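Apuntes de la sesión 4: cestería y orden doméstico
Taller de materiales del hogar, Escuela Cendedmont
2025-09-17

Hoy toca una de mis sesiones favoritas del curso, porque por fin dejamos las láminas y hablamos de cestas. Cestas de verdad, de las que todo el mundo tiene por casa (en el baño, en la entrada, encima de la nevera) y a las que casi nadie ha mirado nunca el borde. Traed cada uno la vuestra si no la habéis traído ya, aunque esté vieja. Las viejas enseñan mucho más.

1. Repaso rápido

En la sesión anterior vimos la diferencia entre fibra y tejido. Lo recuerdo porque en los ejercicios ha habido bastante lío: «mimbre» es, en sentido estricto, la vara de sauce. En la tienda, en cambio, se llama mimbre a casi cualquier cosa trenzada, desde el ratán hasta el papel retorcido o la fibra sintética. En clase, si no sabemos el material con seguridad, diremos «cesta de tipo mimbre» o «cesta trenzada» y seguiremos adelante. No pasa nada por dejar el material en duda en la ficha.

2. Anatomía de una cesta rectangular

La redonda es la abuela de todas, pero para ordenar una casa la rectangular gana por goleada. Aprovecha la balda hasta la esquina, se empareja con otra igual y se saca tirando del lado corto. Vocabulario que usaremos todo el trimestre:

Base: el fondo, que puede ser trenzado o una pieza rígida.
Montantes: los elementos verticales que sostienen la pared. A menudo quedan tapados.
Trama: lo que va y viene entre los montantes. En muchas cestas se lee como hileras horizontales.
Borde: el remate superior. Cierra la trama y se lleva todos los tirones.
Esquina: el punto donde la trama dobla. ¡Mirad siempre las esquinas!

Cuando la hebra es gruesa, las hileras dan a los lados un relieve acanalado precioso, muy agradecido en tonos oscuros como el chocolate, y el borde suele pedir una banda más gruesa todavía para que el conjunto no quede flojo a la vista. Probad a reconocerlo sobre una mesa blanca, que es donde mejor se lee una trama oscura.

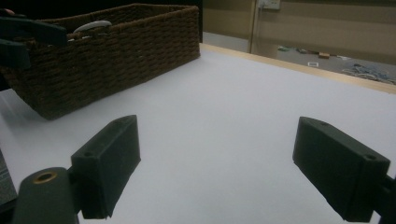
Thongdee objetó en el foro del curso que una cesta tan oscura es mala elección para guardar cosas pequeñas: dentro no se distingue nada, y un botón negro puede pasarse allí un invierno entero. Su propuesta era forrarla con tela clara, cosida por fuera con cuatro puntadas en las esquinas.

Me parece una observación estupenda y la incorporo al temario. El forro claro resuelve además otro problema, el de las prendas finas que se enganchan en la trama. Eso sí, que sea desmontable: el polvo se cuela entre las hileras y tarde o temprano hay que lavarlo. Quien no cose puede poner una bandejita dentro y se queda tan ancho.

3. Medir antes de comprar

La parte menos romántica y la que más disgustos ahorra. Usaremos el mueble de prácticas, la estantería Janport del aula. El hueco útil mide 554 mm de ancho y 414 mm de fondo. Parece muchísimo hasta que uno recuerda que las cestas trenzadas rara vez son rectas y que la boca suele abrirse un poco respecto a la base.

Cómo medimos:

Primero la boca, por fuera y por la parte más ancha, con el borde incluido.
Después la base.
La altura, desde la mesa hasta el punto más alto del borde. Si hay asas, se anotan aparte.
Por último, el hueco del mueble, arriba y abajo, que los muebles también tienen sus manías.

Se deja holgura para meter la mano. En nuestra estantería, con casi 90 mm por encima del borde se trabaja muy a gusto.

4. Limpieza y cuidado

Cepillo suave y seco, siguiendo la dirección de las hileras. Si hace falta, un paño apenas húmedo y secado a la sombra. Nada de remojar sin conocer la fibra: el sauce lo agradece en su momento, pero el papel retorcido se deshace. Una cesta que cruje al levantarla pide menos radiador y más aire.

5. Ejercicio para la próxima sesión

Elegid una cesta de casa y rellenad la ficha Brotik (está en la carpeta compartida, página 97 del cuaderno). Quiero las medidas, un dibujo del borde a lápiz y una propuesta de uso distinta del actual. El dibujo puede ser torpe, de verdad, lo que busco es que sigáis una hebra con los ojos de punta a punta. Es una maravilla cuando de repente se entiende por dónde pasa.

Las fichas se guardan hasta febrero, cuando empecemos con los remates y cada uno intente copiar el suyo. Para esa parte harán falta tijeras de podar pequeñas, un punzón y un barreño.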